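A success rate is a comforting number until you ask what happened the rest of the time

Vida says its two-armed table-setting system completed 1,076 of 1,089 trials. That leaves 13 failures, and the company's write-up gives them one line: "minor contact events, no injury." I have read plenty of incident summaries in my working life and I still don't know what a minor contact event is. Did an arm brush a dish? Did one arm hit the other? Did it stop by itself, or did a person have to reach for the button?
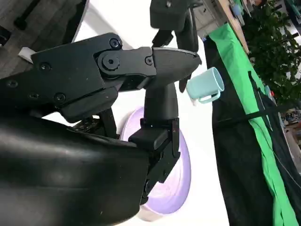
According to the longer report, which you have to request, the worst of them came on a Wednesday. The left arm lost its position reading, kept closing, and pressed down on the table for 570 milliseconds before the force limit cut in. The right arm carried on with its own motion the whole time. It had not been told anything was wrong. Vida files this as a sensor dropout. I would file it as two arms sharing a table with one stop signal that reached only one of them.

The fix was a software patch and a new connector from Grodska. Fine. But the patch was then checked over 1,000 runs with the same kinds of dishes and the same soft food, at the same table, by people who knew what to expect. A fault that shows up 13 times in the first batch and never in the second may be fixed. It may also be waiting for a heavier plate or a tired cable.
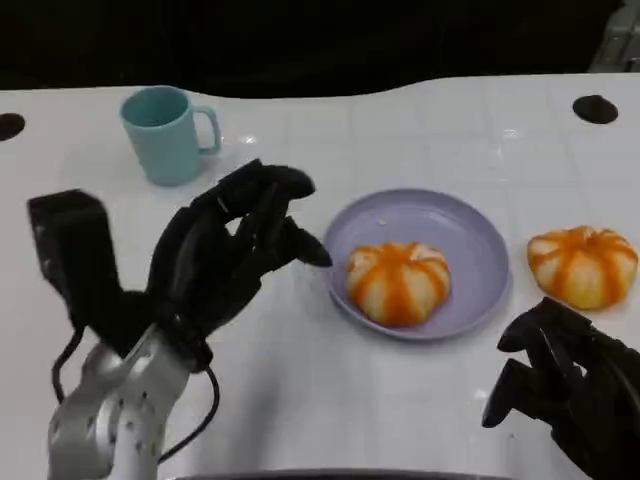 Defenders will say the forces are low and a bruised bread roll is not an emergency. I agree about the roll. My worry is the next customer. Dornura wants the same controller for its care homes, where the thing beside the plate will be somebody's wrist, and where a half second of pressing is a long time.

So before anyone signs, I'd like to see all 13 logs, with the timing for both arms. I'd like a stop that halts everything on the table, tested by pulling the connector out in the middle of a move. Vida calls that an artificial test. Connectors come loose in real buildings every day, and I have yet to see a sales brochure that includes one.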